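How to paper a small alcove without losing your temper

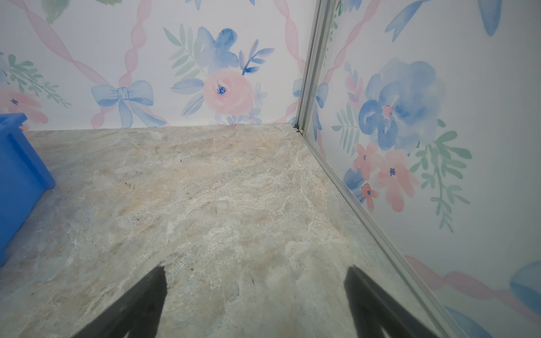
Watercolour floral on the back and side walls, with a marble-patterned floor.

Most guides to papering an alcove say you can do it in an afternoon. I have done four of them and never managed it. Give it a day and a half, and don't believe any video where the corners take ten seconds.

A large room forgives a good deal. In an alcove you are standing two feet from every join, so choose the pattern with that in mind. A loose painted floral hides a slightly bad match far better than a stripe does. I'd be wary of anything sold as "no match needed". I bought a roll of Tovar on that promise and the leaves stopped dead at every seam.

What you need

Paper, paste, a wide brush or roller, a smoothing brush, a plumb line, a pencil, long scissors and a snap-off knife with plenty of spare blades. The shops will also offer you a seam roller, a corner tool and a special wallpaper sponge. Buy the seam roller if you like. The corner tool did nothing for me that the edge of an old bank card didn't do.

Preparing the walls

Fill the holes, let the filler dry, then sand and wipe down. Bare plaster needs a coat of thinned paste or a proper size first. I tried Gekum primer, which claims to replace filling, sanding and sizing in one go. It replaced the sizing.

Check the corners before you cut anything. Hold the plumb line near the back corner and measure to the wall at the top and the bottom. In my hall the two were 2 cm apart, in a house the surveyor called "true throughout".

Hanging the back wall

1. Draw a plumb line down the middle of the back wall and work outwards from it.

2. Cut each length with 100 mm to spare, half at the top and half at the bottom.

3. Paste the wall or the paper, whichever the label says. This is one bit of the label I do trust.

4. Smooth from the centre out. Small bubbles often go down as the paper dries, so leave them overnight before you start poking at them.

Turning the corner

Never try to take a full width round an inside corner. It will look fine while wet and then pull away as it dries – usually behind something you've just put back. Measure from the last edge into the corner at three heights, take the widest figure and add 10 mm. Cut the strip to that, hang it, and press the extra round on to the side wall.

Drop a fresh plumb line on the side wall and hang the offcut to it, overlapping the bit you turned. You will lose a sliver of pattern. Juniper Quintanilla, who taught the evening class I went to, used to cut through both layers to get a flat join. It's neater, but on thin paper I've torn more than I've saved, and vinyl needs overlap adhesive if you leave it lapped.

Trimming at the floor

Crease the paper into the angle with the back of the scissors, peel it up a little and cut along the crease. On a hard floor, wipe up paste as you go. Change the blade every couple of cuts – a dull one drags wet paper and leaves a furry edge that no amount of Kultgate sealant will hide.

Keep the leftover roll, and write the batch number on it.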